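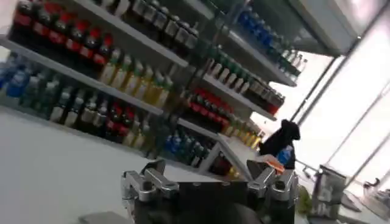 Kemine Price Gun, two-line model: review after one season

I run the register and most of the ordering at a small grocery, and I bought the Kemine in January to replace an older one-line gun that had started skipping digits. It has been used almost every day by me and by Roya Ghaffari, who works the morning shift.

The gun prints two lines. We put a stock code on top and the price on the bottom. Setting the numbers is done with a knob on the side that you pull out to pick the column and turn to change the digit. It clicks firmly into place. On the old gun the digits could slip if you bumped it on the counter, and that has not happened with this one.

Loading a roll took me four tries the first time. The drawing inside the lid is too small and leaves out the step where the paper goes under the metal bar. Roya found it by looking at the empty roll before taking it out. Now it takes under a minute. 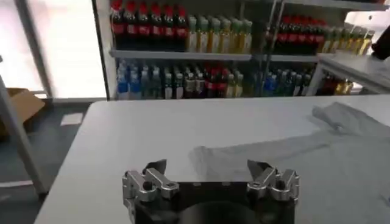
Gripper, fingers apart.

The print is dark and easy to read. The ink roller that came with the gun lasted 19 rolls of labels before it started to fade. A new roller snaps in, but it will mark your fingers, so keep a paper towel handy. The box includes 3 rolls and one spare roller.

The labels stick well to cardboard, glass and dry plastic. They do not hold on anything from the cooler unless you wipe it first. They peel off in one piece within a day or two and leave some glue behind after a few weeks. The Bagheri labels we had left over also fit and come off cleaner.

My main complaint is the trigger. It is stiff, and after a full delivery my hand is sore. Roya has smaller hands and has to shift her grip to reach it. The handle has no padding.

I paid 32 dollars. The cheaper guns I looked at print one line only. If you need a code as well as a price, I would buy this one again. If you only mark a few items a week, a one-line gun is enough.

Four stars. One off for the trigger and the loading instructions.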